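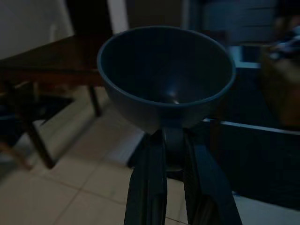

*Plastic bowl gripped at the base, rim up.*

## House rules for a robot arm that handles dishes

These are the rules we keep taped inside the cupboard door at Sekance. Most apply to any small two-finger gripper used around a kitchen.

**Picking up**

- Start with plastic. Glass and china wait until the arm has done 34 plastic pickups in a row without a drop.
- Grip a bowl low, near the base. A rim grip tips the bowl and puts the fingers where the food goes.
- Use the lowest grip force that holds. Thin plastic bends before it cracks, and a bent bowl slips.
- Empty bowls only. Soup, hot water and anything with a knife in it are carried by a person.

**Around the arm**

- Keep 2 feet clear on every side while it moves. Chairs go under the table first.
- Mark the edge of the reach on the floor with painter's tape. On tile, press the tape down hard over the grout lines or it lifts within days.
- Children and pets stay out of the room, with the door shut.
- The stop button goes where you can hit it without leaning over the arm. Test it before the first run of the day – press it during a slow move, and don't start work if the arm keeps going.

**Cleaning**

- Power off, then wipe the fingers with warm water and a drop of dish soap. Ridged fingers hold grease in the grooves, so use an old toothbrush.
- No bleach on rubber or soft plastic pads.
- Wipe the wrist camera with a dry lens cloth. Paper towels scratch.
- Fingers that have touched raw meat packaging don't touch dishes until they've been washed.

**Records**

Write down every drop, with the date and the item. After 2 drops of the same item, take it off the list and check the pads for wear. Our last set of pads was changed on 25th August; the next change is due in November.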